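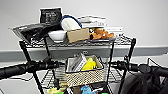 *Top shelf of the wire cart, full again.*

# How to read the back of a packet of breaded chicken

The front of a packet is written by someone who wants you to buy it. The back is written by someone who has read the regulations, and is much better company. Allow five minutes per packet, longer if the print is grey on brown.

I've used frozen breaded fillets for the worked bits, as the Tuvar freezer is seldom without them.

## 1. Find the real name of the food

Somewhere near the ingredients, in small type, is the legal name. The front may say "Farmhouse Crispy Fillets". The back may say "chicken breast, chopped and shaped, with added water, in a breadcrumb coating". Believe the back.

## 2. Read the ingredients in order

They run from heaviest to lightest, going by what went into the mix. If water sits above breadcrumbs, there is more water than breadcrumbs. Look for the percentage after the main ingredient too. On the Plalavus fillets it is 58% chicken, which leaves a fair amount of coating to get through before dinner starts.

Brackets inside brackets are ingredients of ingredients. Breadcrumbs will have their own flour, yeast and salt. Follow them with a finger if you must. I do.

## 3. Check the allergens

These should stand out from the rest of the list, usually in bold. Wheat is almost certain in a coating, and egg, milk, mustard and celery all turn up. Then read the "may contain" line, which is often parked somewhere else entirely, sometimes under the flap you've just torn off.

Read it every time you buy, even if you've bought the same thing for years. Recipes change and packets don't always make a fuss about it.

## 4. Use the per 100 g column

The per-portion column depends on what the maker thinks a portion is. Ladetti gives 183 kcal per portion, and a portion is one fillet. I have met very few people who stop at one fillet.

To compare two brands, stick to per 100 g for everything. For a whole day, 2,030 kcal is the figure I've pencilled inside my cupboard door. Yours will differ.

If only kilojoules are legible, divide by 4.184. A product at 1,000 kJ comes to 239 kcal.

## 5. Look at the salt

Per 100 g, over 1.5 g is high and 0.3 g or less is low. If the label gives sodium instead, multiply by 2.5 to get salt.

## 6. Read the cooking instructions before you bin the box

"Cook from frozen" and "defrost thoroughly" are both common and should not be mixed up. Cortés prints its oven times on the outer sleeve only, so cut that panel out and put it in the bag with the fillets. An elastic band helps.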